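**Equipment planning for hand-held gripper data collection** is the budgeting, purchase and scheduling work done before a group starts recording manipulation tasks with hand-held grippers. The grippers themselves are usually the smallest part of the order. Most of the money goes on spare parts, storage, workstations and paid hours.

## Costs

Budgets are normally split into one-off and running costs. One-off costs cover the grippers, cameras, mounts, chargers and the furniture for each recording station. Running costs cover replacement fingertips, memory cards, printed markers, task objects and operator time.

A published plan from the Morrison workshop, drawn up by Hamish Baird, priced a single station at 1409 pounds without labour. Almost 30 per cent of that was for spares. Baird later wrote that the share should have been higher, as soft fingertips wore out faster than the supplier's sheet suggested and each reorder carried its own postage charge.

## Buying and building

Groups can buy finished grippers or print and assemble their own. Printed parts are cheap but need a person who can keep the printer running and check each batch for fit. Finished units cost more and arrive with a lead time, which in the Jelline catalogue is given as 47 days. Orders placed in November often slip into the new year.

Mixed orders are common. The Feria project bought two finished units as a reference and printed the rest from the same drawings. Its coordinator, Gilles Vidal, kept a list of screws, plates and fingertips by part number so that a broken unit could be repaired from stock.

## Stations and task objects

A station needs a steady surface, even lighting and a background that does not change between sessions. Dark cloth is a frequent choice because it is cheap, folds away and hides clutter behind the work area. Foam letters, clips and other small fittings are bought from ordinary shops and are often left out of the budget.

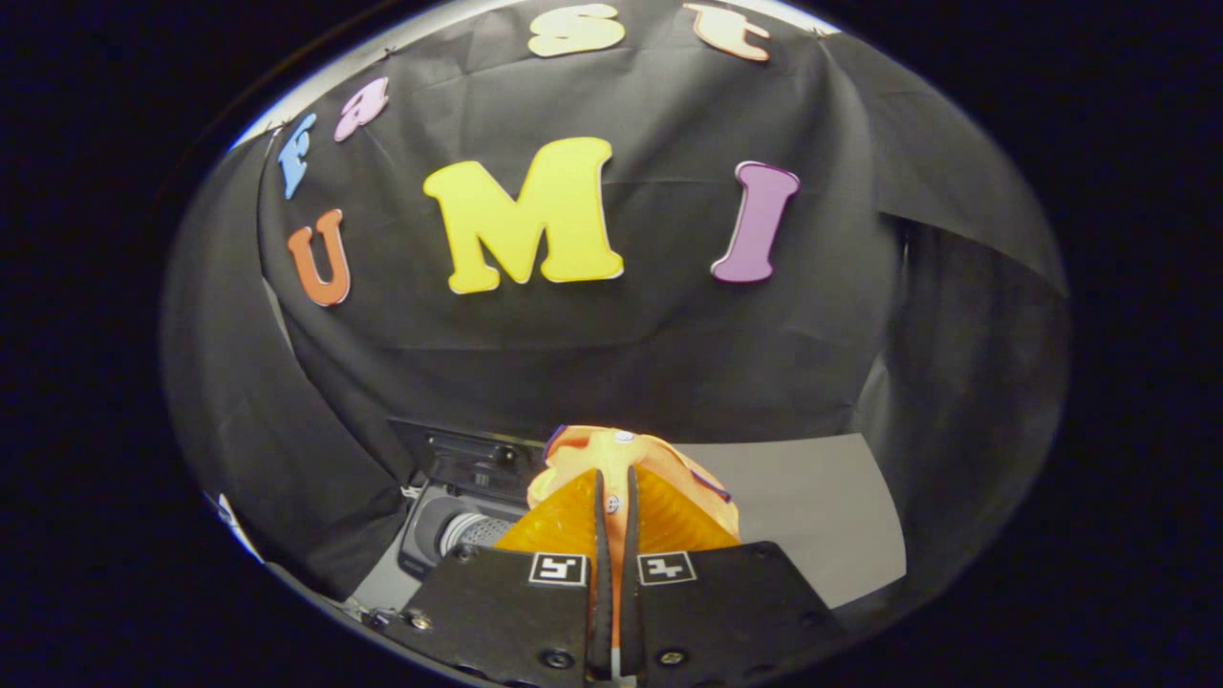
Task objects should be ordered in duplicate. Soft goods and shiny plastics vary between batches, and a replacement bought six months later may not match the first. The Amar planning sheet gives objects their own line, with a column for the shop, the colour and the number held in reserve.

## Scheduling

Recording time is booked after delivery dates are confirmed. A common arrangement is a short trial on one station, followed by the main order. Feria ran its trial over 26 sessions and changed its camera mount before buying more. Charging, card copying and marker checks are counted as working hours in most plans.

## See also

- Robot end effector
- Fiducial marker
- Total cost of ownership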